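Pesquisar no site Buscar Todas as secções

Quem ensina a máquina a pegar na garrafa

Liam Clegg
27 de junho de 2020

A discussão sobre automação nos armazéns costuma começar pelo fim, pelo posto que desaparece ou pelo custo por unidade movimentada. Interessa-me uma fase anterior, a da demonstração. Antes de um braço pegar sozinho numa garrafa, uma pessoa pegou nela muitas vezes com uma pinça na mão, e esse trabalho é hoje uma função a tempo inteiro na Standura, onde passei parte do inverno como consultor de métodos.
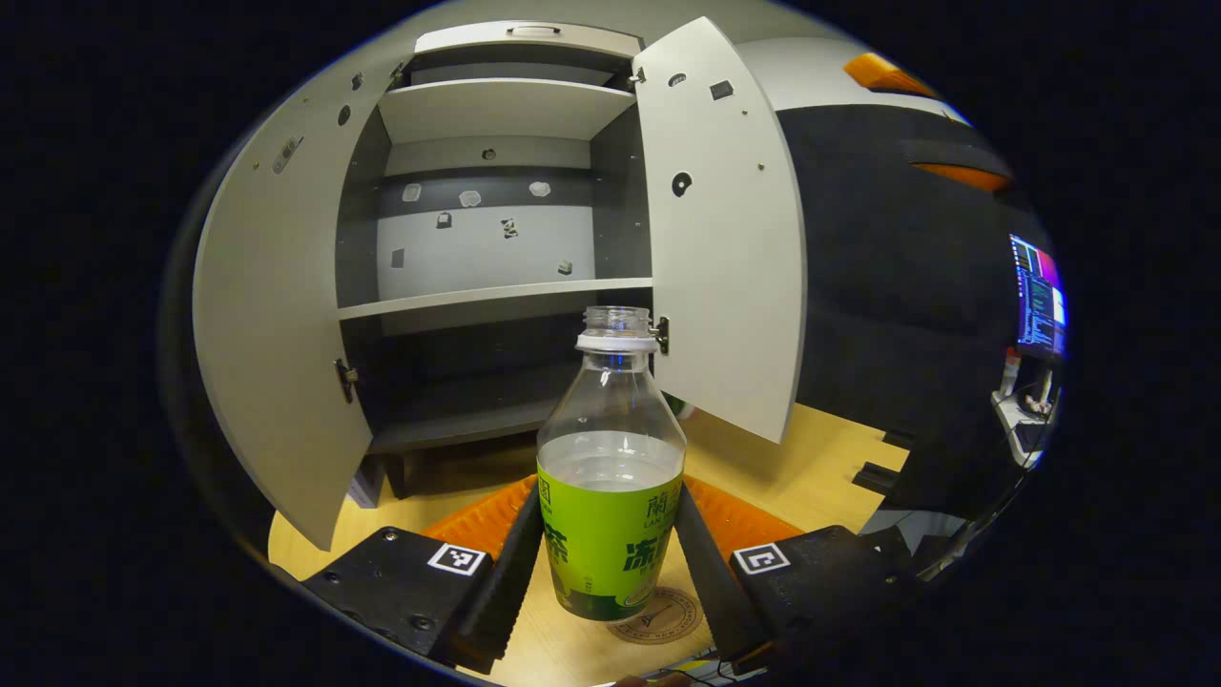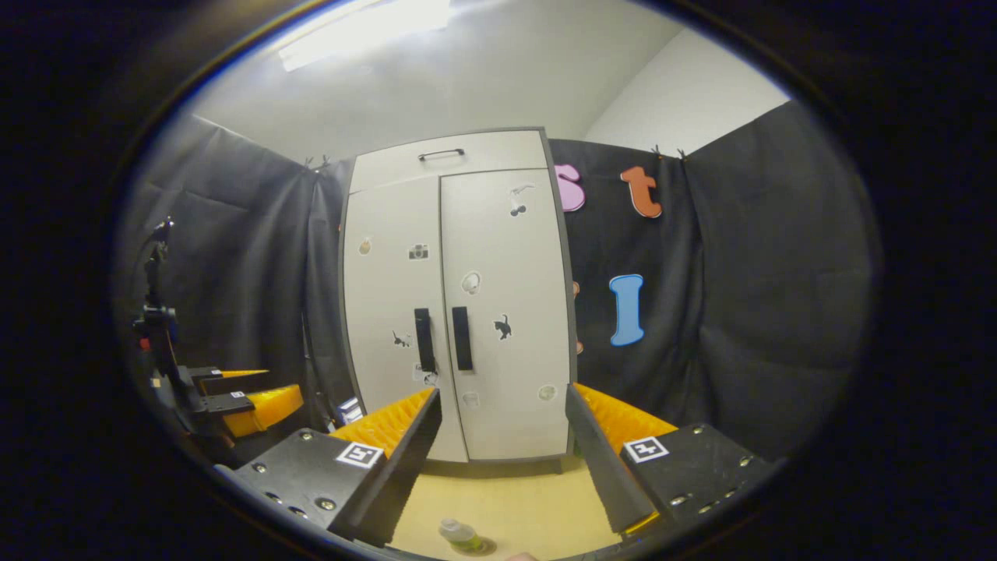 Garrafa e armário, com a pinça manual nos dois casos.

O posto e a sua descrição

A Standura criou o posto em dezembro, com 5 operadores transferidos da preparação de encomendas. A designação interna é "operador de demonstração". A folha de função ocupa meia página e fala de "execução de tarefas manuais simples". A expressão é tecnicamente errada. Segurar uma garrafa de plástico entre dois dedos com almofadas estriadas exige que o operador abdique de quase tudo o que a mão sabe fazer: não há palma, não há polegar oponível, não há correcção pelo tacto. A força é estimada pela deformação do objecto e pela resistência do gatilho. Quem vem da preparação de encomendas leva dias a deixar de rodar o pulso por hábito.

O sistema de planeamento, o Fikow, trata cada demonstração como uma unidade igual às outras. Num turno que acompanhei ficaram registadas 222, das quais 19 rejeitadas na validação. O operador não recebe o motivo da rejeição. Recebe o total no dia seguinte, sem ligação ao objecto nem ao momento em que ocorreu. É uma falha de desenho com consequências directas: sem retorno, o operador não corrige a técnica, corrige a velocidade.

O que muda para quem lá trabalha

Há ganhos que convém registar. O peso manipulado desce e deixa de haver percursos longos entre corredores. Em contrapartida, a carga passa para o antebraço e para o pescoço. A pinça é sustentada à frente do corpo, com os marcadores orientados para a câmara, e a postura mantém-se durante toda a execução. A avaliação ergonómica do posto foi copiada da ficha da estação de embalamento, que pressupõe apoio de cotovelo. No posto de demonstração esse apoio não existe.

A segunda mudança é de qualificação. Na preparação de encomendas, um trabalhador experiente distingue-se pelo conhecimento do armazém - sabe onde falta stock, que caixas cedem, que referências se confundem. Na demonstração, esse conhecimento não tem campo onde ser introduzido. O que se valoriza é a regularidade do gesto, e no entanto a tabela salarial é a mesma, com os mesmos escalões de antiguidade.

A Biston, que fornece a integração, defende que a função é transitória e que não se justifica uma carreira própria. Discordo. Cada armário com um puxador diferente e cada embalagem nova obriga a recolher mais demonstrações. O plano da linha Lambert prevê 596 referências, e a lista é revista todos os trimestres. Uma função transitória que se renova a cada trimestre é permanente para efeitos de formação e de saúde no trabalho, e devia sê-lo para efeitos de contrato.

Três alterações praticáveis

A primeira é devolver ao operador o motivo de cada rejeição no próprio turno. O Fikow já guarda o código; falta mostrá-lo.

A segunda é fazer uma avaliação ergonómica de raiz, com medição do tempo de sustentação da pinça e pausas definidas por esse tempo.

A terceira é inscrever a função na grelha com escalão próprio, antes da próxima revisão da lista Lambert. A direcção pediu-me uma estimativa de custo para este ponto. Entreguei-a com o relatório e aguardo resposta.

Contacto | © 2020 Todos os direitos reservados | Voltar ao topo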